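Buy the bin first, then the robot

Every spring the same thing. Budget round opens, someone puts "robot cell" on a line with one big number next to it, and everyone argues about the big number. Arm, controller, done. Then it's May and we're scrabbling for money for the bits that touch the parts.

I've now sat through three of these at Neltonville and I'm fed up enough to write it down.

The arm is the easy bit. You can get three quotes for an arm in a morning. They'll be close, they'll all do the job, pick the one your maintenance lot already knows how to fix. What you can't get quotes for in a morning is everything else. Gripper fingers. Bins. Mounts. Hoses, fittings, spares of both. Somebody's hours to set it up and then set it up again when the parts change.

Take our last plan. Hutchins line, bin picking, mixed bars. The sheet said 660 for "tooling, misc". Misc! That was the fingers, the clamps, the bins and any rework, all in one cell of a spreadsheet. First set of fingers ate the lot. Second set came out of the training budget, so no training, so two people on site who can restart the thing and one of them on nights.

And bins. Nobody wants to talk about bins becuase they're boring. But a bar lying flat against a wall is a different job from a bar in the middle of the floor, and a bar leaning on another bar is different again. Sloped sides help. Shiny sides don't, if you're using vision. All of that is a purchasing decision, made in our case by whoever found them cheapest.

So what would I do. Split the line, for a start. Arm and controller on one, everything that wears out on another, people's time on a third. Make the second one hurt a bit. If the tooling line looks embarrasing next to the arm, good, have that row now and not in the autumn.

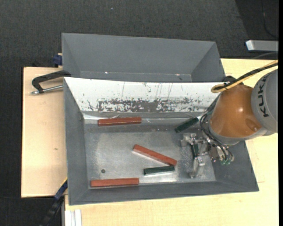
Second thing, a trial before the order. Clamps and a wooden board will do, you don't need fencing and a painted floor to find out whether your fingers can get at a bar in the corner. Vatotano quoted us 2,000 for a trial week and it got struck out as a nice-to-have. We'd spent more than that on rework before the cell had run a full shift.

Third - write down the number of picks you need and who asked for it. Ours was 847 a shift. It came off an old Plallura slide, for a different part, and it went into the spec and stayed there. Still is there, as far as I know.

I'm not against any of this kit. I'd order another one tomorrow. But the approval form has one box for equipment and one box for cost, and until it has more boxes we'll keep getting the same cell with the same hole in the money. I've sent a version with five boxes to finance. No reply yet, round closes at the end of the month.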